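Thread. We've had an arm cell in the staff kitchen since March, two arms on one bench, set up to do pour-over coffee and the cold drinks for the meeting rooms. I look after the roster and the maintenance log. A few people at other sites have asked how it went, so these are my notes.

Background: Nesis runs 26 staff across 2 shifts on our floor. Coffee used to be made by whoever on the catering side was free. It took a person away from prep at the two worst times of the day, 7:30 and 1:00.

The cell came through Dudás, who did the integration. Zusus is the scheduling software on top of it. Neither is a finished product in the sense our purchasing people use the word.

First thing we learnt: pour-over is more handling than pouring. Collar on the carafe, dripper in the collar, filter in the dripper, then grounds, then water. A person does the first three in one motion while talking to someone else. The arms treat each as its own task with its own ways to fail.
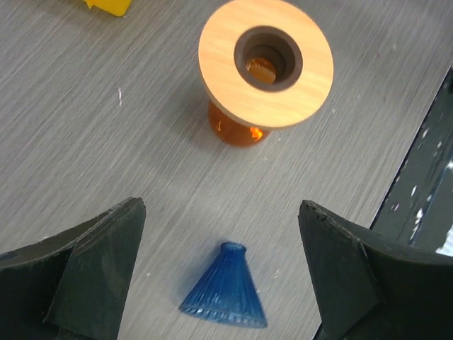
Seating the dripper is the step with the most entries in my log. Ribbed glass gives the fingers less flat surface than you'd like. If the approach is off by 3 mm the part tips, and the cycle stops until somebody resets it.

So the job changed. The catering assistant who made the coffee now does the reset, the restock and the clean. Each of those is shorter than making a pot. They also come at times she doesn't choose, and that was her main complaint in the first month. Fair one.

We dealt with it by batching. Zusus holds non-urgent stops and raises them together at quarter past and quarter to. Urgent stops (liquid on the bench, glass out of position) still go straight to her handset.

Bench layout took longer than the programming. Everything the arms need has to be inside the reach of at least one of them, and the items that get handed across have to sit where both can get in without fouling each other's cables.
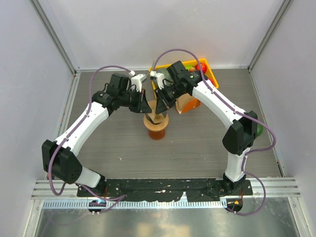
We taped out nine layouts before settling. Dudás wanted fixed nests for every item. Catering wanted to be able to wipe the bench in one pass. The bench stayed clear and the arms find things by camera. It costs cycle time. It saves a person scrubbing around brackets at the end of a shift.

I'd make the same call again, but get it in writing early. The quote assumed nests, and the variation came to $389. Small money, three weeks of emails.

On hours, as it's the question I get most: no one lost any. The prep roster is the same length it was. What moved is that the 7:30 and 1:00 gaps are gone, so cold prep finishes before lunch service instead of running into it.

Whether that holds after the next budget round isn't mine to say. I asked for it to be written into the roster agreement and it was, for twelve months.

Consumables. Filters are the awkward one. A person peels one cone off the stack by feel. A rigid fingertip gets one, or two, or the whole stack.
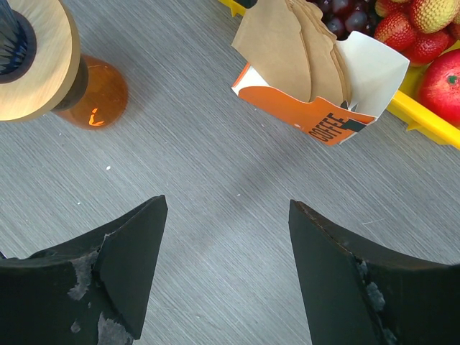 Our current fix is low-tech. The assistant fans the stack when she restocks. Double picks dropped enough that we took the filter check out of the batch alerts and left it as a daily item.

I mention it because it's labour that doesn't show in anyone's report. The dashboard counts that pick as fully automatic. A person prepared it by hand an hour earlier. If you're comparing before and after, log the prep as well or your numbers will flatter the machine.

Finger wear: the black finish goes first at the tips and along the inner faces. We inspect at the start of each shift, wipe down, and swap the set if an edge catches a fingernail. Simedik supplies our gloves and bench wipes, and their standard wipe has been fine on the fingers so far.

Training was two sessions. One on the stop button, the reset sequence and where not to put your hands. One on reading the log. The second got pushed back on ("why do I need that?") and is the one people now use most. It tells you what the arm was attempting when it quit, so you're not guessing.

Glassware is the other half of the work. Cold drinks go out in plain tumblers and the arms handle those between coffee cycles.
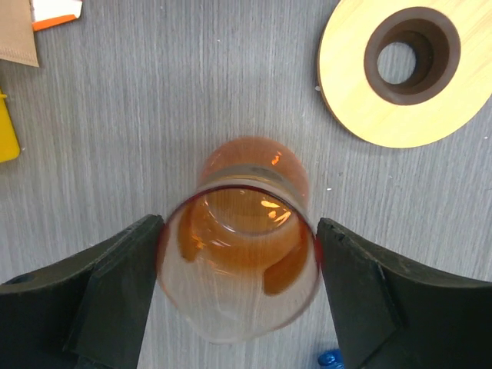 Clear glass is hard for the cameras and easy for people, so when we're short on time the tumblers go back to a person and the arms stay on coffee. The split gets set at the start of the shift by whoever is running the kitchen. I pushed for that. Early on it was set centrally, and the people standing next to the bench couldn't change it.

Breakages get logged the same way whether it was a hand or a gripper. One sheet, one column for cause. Before that, every chipped glass turned into an argument.

Still open: noise during the 1:00 sitting, and who covers resets when the assistant is on leave. At the moment it's me — I'm slow at it.

If you're at another site and want the layout drawing or the reset card, message me and I'll send both. The card is one page, laminated, and lives on the end of the bench.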